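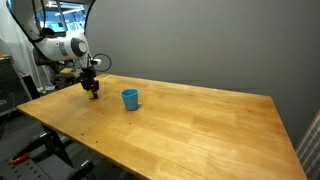 Butcher-block top before refinishing, with specks and fine scratches on the boards.

Refinishing a Worn Butcher-Block Table Top

These steps cover a solid wood top with light scratches, small dark marks and no deep gouges. Work takes one afternoon plus drying time. Do it in a room that can be aired.

What you need
Sanding block
Sandpaper, 120 and 180 grit
Cabinet scraper
Drustuvwood table oil, clear
Lint-free cotton cloths
Vacuum with brush head
Masking tape

1. Clear the top completely, cups and blocks included. Vacuum, then wipe with a damp cloth and a drop of dish soap. Many dark specks are surface dirt and come off at this stage. Let the wood dry for 2 hours.

2. Mask the metal legs where they meet the underside. If the table stands against a wall, pull it out far enough to reach the back edge.

3. Test the old finish. Put a drop of water on a worn area and another on a clean one. A drop that soaks in means bare wood. A drop that beads means finish is still present and the whole top needs sanding to an even state.

4. Scrape raised spots such as glue or paint. Hold the scraper nearly upright and push along the strips.

5. Sand with 120 grit, always lengthwise. Scratches made across the strips will show once oil is applied. Do not dig at a single mark - it leaves a hollow. Sand the surrounding boards to the same depth.

6. Vacuum and repeat with 180 grit. Stop when the color is uniform under a low side light.

7. Apply the oil thinly with a cloth. Wait 4 minutes, then wipe off everything the wood has not taken up. Leave overnight and apply a second coat the same way.

Lay used cloths flat outdoors to dry. Oily cloths left in a heap can catch fire.

Marks that remain after step 6 are in the wood itself. Small ones are best left alone. Keep standing water off the top for 4 days after the last coat.

Text: Laine Lūse. Last checked in June.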